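From: Glória Carrilho
To: parents-and-minders list
Date: Jul 13, 2023
Subject: Re: [list] Predeo method — anyone signed up yet?

Sorry for the slow reply, I wanted to read the whole thing before opening my mouth. I have now read the whole thing, including the appendix, and my mouth is open.

On the Predeo method, the original message said:

> We went to the open evening at Bresau and came away very impressed. The idea
> is that children under five should follow a fixed order of play through the
> day, with each kind of toy brought out for a set time and then put away, so
> that the brain "consolidates" one skill before it starts on the next. They
> say 100 families have been through it and that attention spans go up by 40
> percent. The starter course is 30 weeks and there is a discount if several
> families from the same list join together. Clisalard supplies the toys,
> which come in numbered bags. Has anyone tried it, and would anyone want to
> go in as a group? I'd need to know by the end of July.

I haven't tried it and I don't want to go in as a group, but I don't want to be rude about it either, so let me say what bothers me and people can tell me where I've gone wrong.

First, the 40 percent. Forty percent of what? I looked through the booklet twice and the only thing close to an answer is a chart with no numbers up the side. If my son looks at a puddle for ten minutes and next month he looks at it for fourteen, I suppose that is 40 percent, but I'd want to know whether it was a better puddle. There is a footnote that says attention was "assessed by the family." So the parents who paid for the course were asked if the course had worked. I'd say yes too, at those prices.

Second, the 100 families. It says 100 families enrolled. It doesn't say how many were still doing it at the end. I wrote to the office at Bresau and asked, and got a friendly reply saying that every family's path is different. I wrote again and asked how many paths got as far as week 30. I'm still waiting on that one.

Third, there is nobody to compare them to. Children's attention spans get longer between three and four anyway. Mine did, and all we did that year was move house and have chicken pox. Unless somebody looks at a bunch of kids who didn't do the course, I don't see how you would ever know.

Then there's the fixed order. I've minded other people's kids for a good while now, and I've never met one who wanted to finish with the animals before starting on the trains. The animals ride on the trains. The booklet calls this "cross-category drift" and has a page on how to gently correct it. I read that page to my sister over the phone and she thought I was making it up.

I did try a bit of it, to be fair to them. You can read the first two weeks for free, so I followed the timetable with the two I have in the mornings. Day one went fine because it was new. Day two the little one cried when I put the cars away, and I spent the next half hour calming her down, which I guess was not on the timetable. By day four I was the one watching the clock, and I noticed I'd stopped watching them. That was enough for me. It's a tiny trial and proves nothing, but it's more detail than the booklet gives on any of its 100 families.
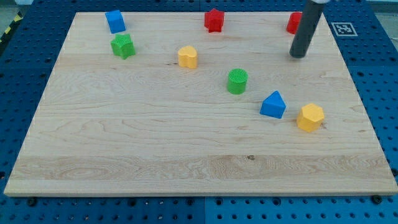
What I'd really like to know is who checked any of this. The booklet says the method was "developed with the Teixeira approach," with a capital letter and no explanation, and I can't find out what the Teixeira approach is. There is a short list of further reading at the back and all of it is by Predeo. If someone on here works in a library or knows how to search the proper journals, I'd be glad to be shown up. I looked for an evening and found only people selling it.

About the toys. You can't use your own for the course — you have to have the Clisalard set, since the bags are numbered to match the weeks. I asked why an ordinary toy wouldn't do and was told that theirs are "calibrated." I asked calibrated to what. I have 35 wooden spoons, pan lids and yogurt pots in the bottom drawer here and they have never been calibrated to anything, and that drawer still gets more use than any other thing in the house.

I know the answer to all this is "what's the harm." Maybe there isn't much. But 30 weeks is a long time to feel you're doing it wrong because your kid put a cow on a train, and a few people on this list are tired enough already. The group discount bothers me too. It means that if one of us has second thoughts, she's costing the others money.

If you've already paid, please don't take this as a dig. Do it, write down what happens, and also write down when you skip a day, and post it here. I will read every word and I'll say so if I was wrong. What I won't do is count "we loved it" as a result. I loved the chicken pox month in some ways, we watched a lot of cartoons.

Two questions for the original poster, if you're still reading. Did they say at the open evening whether you get your money back if you stop partway? The booklet goes quiet on that. And is the end of July deadline theirs or yours? If it's theirs I'd be even slower to sign.

Glória

P.S. Whoever asked about the double stroller, yes, I still have it. One of the brakes sticks.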